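Ginthorpe Table Games, October update
From: Atieno Odera
To: Pushpa Khurana, Neker small grants

Hi Pushpa,

You asked for the plain version this time, so I'm skipping the spreadsheet and just telling you where we are. Short answer: the grid is down on the big table, the sorting games are mostly written, and we're a little behind on the printed cards (my fault, more on that below).

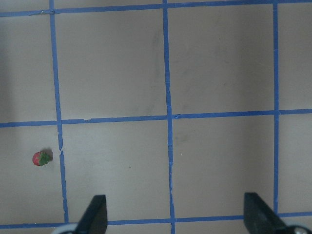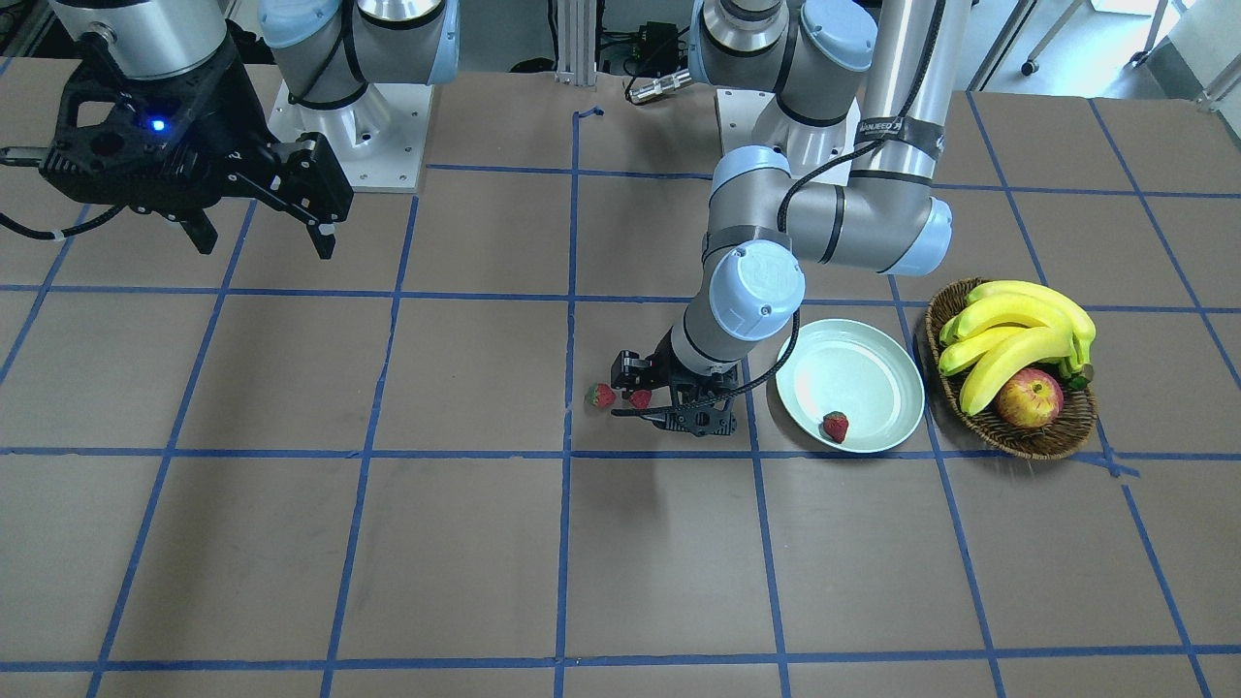
Blue painter's tape on the tabletop.

We went back and forth on tape versus a printed mat for longer than I'd like to admit. Themis wanted the mat and got a quote from Papadakis, and it was a nice mat! But it came to $273 with shipping, and the cells would have been fixed forever at whatever size we picked. Tape lets us pull up a line and move it over if the squares feel too small for a plate. My lines wander a bit, I know. Themis offered to redo them with a proper straightedge and I said let's wait until we've settled on the size for good, so please don't hold the wobbles against us.

The game itself is pretty simple. You draw a card, the card names a thing and a square, and you put the thing there. Play food, a plate, a basket, that kind of stuff. The harder cards ask for two moves in a row, like plate first and then the strawberry one square to the left of it. Vasiliki wrote most of those and she has a real gift for making them just annoying enough. We have 30 cards drafted so far. I'd like more before we call the set finished, mainly for the squares along the sides, which hardly get used right now.

Okay, the printed cards. I sent the first file to Stasereck with the rows and columns swapped, so the proof came back sideways. Stelios caught it before we paid for the full run (thank you, Stelios!) and the corrected file is with them now. It cost us 2 weeks and no money.

On spending, we're under on supplies and right on the line for printing. If it's all right with you, I'd like to move what's left in supplies over to a second set of play food, so we don't have to keep carrying the one set back and forth between tables. Just reply with a yes or no, and I'll fix the budget sheet to match.

Next up is the rest of the side-square cards, then a one-page rule sheet that somebody other than me can follow. Vasiliki has a draft of it already and I'll send that along with the new proof.

Thanks again,
Atieno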